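4. The Kitchen Book as a Source for Hostel Life

4.1 What the book is

The Flurncombe kitchen book is the single most rewarding document we met in this project, and it came close to being left out of the study altogether. The Juvier list, which is still the only finding aid to the hostel papers, enters it as "recipes, misc." It does contain recipes. It also contains the daily record of a house where refugee teenagers from Prague, Vienna and Bratislava lived together from the spring of 1939, kept by the woman who fed them, and it is written with such sharp attention to people that whole weeks of hostel life can be followed through what was served and who ate it.

The writer was Ingegerd Ljungberg, a Swedish cook who had come to the district before the war and took the post when the hostel opened. She wrote in a mixture of English and Swedish, with German words creeping in as the months go by. The German is almost always food at first (Knödel, spelled four different ways, is the earliest) and later it is talk. By the second winter she is writing down whole phrases the residents used at table, sometimes with a question mark after them, and once with a firm correction in another hand. We think the other hand belongs to one of the residents, and the Mekis letters, discussed below, give us a strong candidate.

Each page follows the same plan. The left column has the meal, the middle column has quantities, and the right column, which she must have ruled for prices, fills up within a few pages with remarks. It is this third column that matters for us. Prices get squeezed into the margin and people take over the space.

4.2 Why earlier readers passed it by

Work on refugee hostels in Britain has leaned on two kinds of evidence: the minutes and reports of the bodies that paid for them, and interviews given by former residents late in life. Both are precious, and we use both. They do pull in different directions, though. The reports are written to reassure. They speak of health, good conduct and progress in English. The interviews are shaped by everything that came afterward, above all by what the speakers learned in 1945 about the parents who had sent them away, and it would be strange if they were not.

The kitchen book sits in the middle. It was written the same evening, by an adult who saw the residents three times a day, and it had no reader in view except perhaps the next cook. Sotomayor, in an unpublished thesis that deserves a much wider audience, was the first to quote it at any length, and we owe a great deal to her chapter on rationing. Her interest was in supply, however, and she worked from the left and middle columns. The remarks she set aside as "domestic color." We want to make the case that the color is the evidence.

4.3 Eating, not eating, and the question of kosher food

Nothing in the official papers prepares the reader for how much negotiation went on over food at Flurncombe. The half-yearly reports state that dietary wishes were "met so far as conditions allow," and leave it there. In the kitchen book the matter comes up on page after page, and it is never simple.

Of the 14 residents in the first group, 6 came from homes that kept kosher, by Ljungberg's own reckoning at the front of the book. She had clearly been told this before they arrived. What she had not been told was what it involved, and the opening pages are a wonderful record of a person learning fast. She asks about pans. She writes down the answers. She crosses out a week of planned suppers and starts over. A second set of dishes shows up in the margin with its price, followed by the words "from my own," and we take this to mean that she paid for them herself. The hostel accounts show no such purchase for that quarter, so the reading holds up well.

Then the picture shifts. Over the following year some of the residents who had kept kosher stop doing so, and at least one who had not been raised that way begins. Ljungberg notes both kinds of change in the same plain style. "K. takes now from the other pot" is a typical entry. She offers no opinion. It would be easy to read these lines as a story of drifting away, and the published literature has often told it like that, but the entries move back and forth too much to support it. The same initial returns to the kosher table before Passover, leaves it in the summer, and is back again in September. We find this back-and-forth very moving, and also very useful, because it shows religious practice among these young people as something tried, dropped and picked up again in company.

A further point concerns silence. There are days when the remark is simply "not hungry, the post." These entries fall close together in the months when letters from home were still getting through by way of relatives in neutral countries, and they become rare once the letters stop. The residents ate better when there was no mail. None of our interviewees mentioned this, and when we read the entries back to one of them she was quiet for a while and then said that of course it was true, and that she had not thought of it for most of her life.

4.4 Checking the book against the Mekis letters

A source this attractive needs testing, and we were lucky in having something to test it with. The Mekis letters are a run of 90 letters and cards sent from Flurncombe by two brothers to an uncle in Zurich, now in the care of the younger brother's daughter, who allowed us to read them at her kitchen table over several visits and corrected our Czech with great patience.

We went through the letters for every mention of a meal, an illness, a visitor or a quarrel, and compared each with the kitchen book for the same date. The agreement is very good. Where the brothers describe a birthday supper, the supper is there, with the borrowed eggs accounted for. Where the older brother reports being in bed with a fever, the cook sends up broth. In 10 cases the two sources plainly disagree, and these turned out to be among the most interesting passages we have. Most involve the brothers telling their uncle that they had eaten well on days when the book says that they had not come down. They were protecting him. The habit of reassurance that we see in the official reports was at work in the boys' own letters too, and without the kitchen book it would be invisible.

The letters also settle, to our minds, the matter of the second hand. The younger brother tells his uncle with some pride that he is "teaching the cook to write properly," and the shape of the letter z in the corrected phrase matches his. We would welcome a second opinion from someone trained in handwriting.

4.5 Limits

The book has gaps. Two stretches of pages are missing, and the stubs suggest that they were cut out neatly. We do not know by whom. Ljungberg uses initials for the residents, and where two shared an initial we have left the entry unassigned unless the letters help. Her Swedish is sometimes so clipped that our translators gave different readings, and in those places both are printed in the appendix, with the original beside them.

There is also the plain fact that she was one person with likes and dislikes. Some initials turn up constantly, and others hardly at all. A quiet resident who ate what was put in front of him leaves almost no trace here, and we have tried to keep him in mind when writing about the group as a whole. The interviews help a little – two of the least mentioned residents were among our fullest speakers – and Section 5 begins with them.

All entries quoted above were checked a final time against the original on 23 November 2020. Spelling is Ljungberg's own throughout, Knödel included.

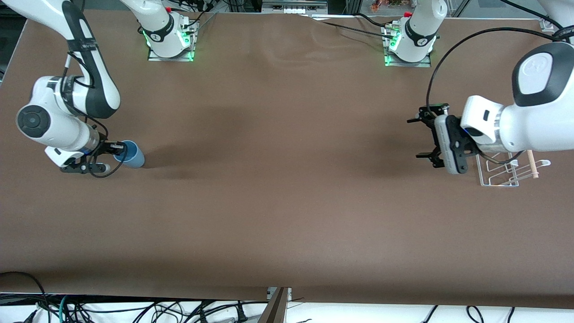

Figure 6. Tabletop with two robot arms, their bases mounted along the far edge.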